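Norkwood Shared Workshop – garment handling build, update of 10 Jul 2021. This thread records the present state of the home folding project, known to members as Liment.

The build has one aim: a two-finger gripper, made with ordinary hand tools, that can pick up soft household items. The current version is held and moved by hand. A motor will be considered at a later stage.

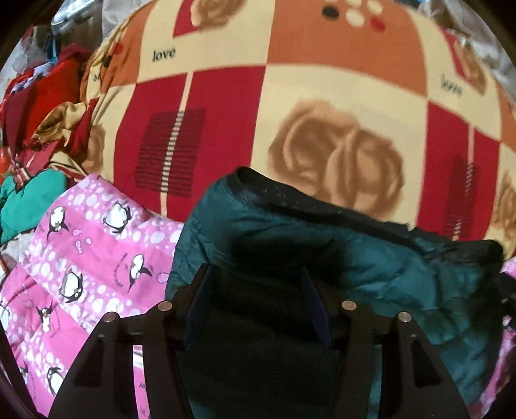
Liment was first tested in June on dish towels, which are flat and predictable. Padded clothing is the harder case. A puffer jacket with a furry black trim offers the fingers two very different surfaces, and the slick shell calls for a softer pad than the trim does.

Members have asked about finger shape. Straight fingers were dropped after 2 trials. Angled fingers reach under a fold with less pushing.

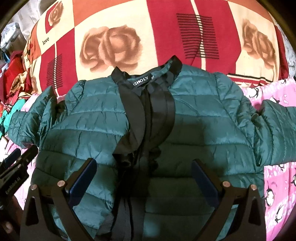 The workshop has also adopted a common order of work for all testers: spread the item, choose a grip point, close slowly, lift, release. Each attempt is entered in the log, including those that fail.

A session consists of 20 attempts per item. Shorter sessions gave results that could not be compared.

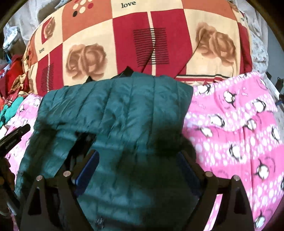 The control board supplied by Bikiveo remains on the bench – it will not be fitted until the pad material is settled. The Fernandes spring set is held in reserve for the same reason.

Members building their own copy should wait for the revised drawings. The earlier set shows the wrong hole spacing on 2 parts.
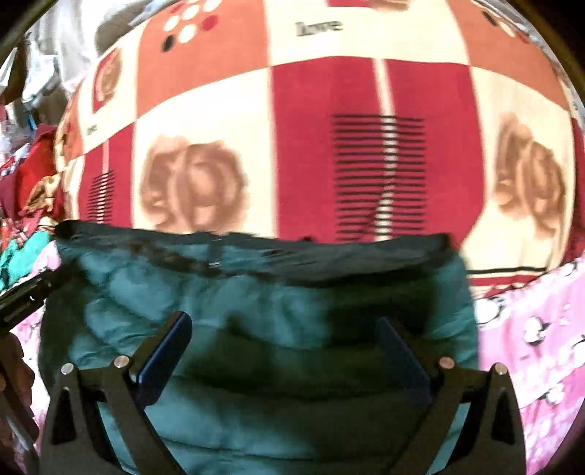 Liment gripper, jaws open over teal quilted fabric.

Drawings and the test log are kept in the members' folder. Corrections may be sent through the Norkwood contact form.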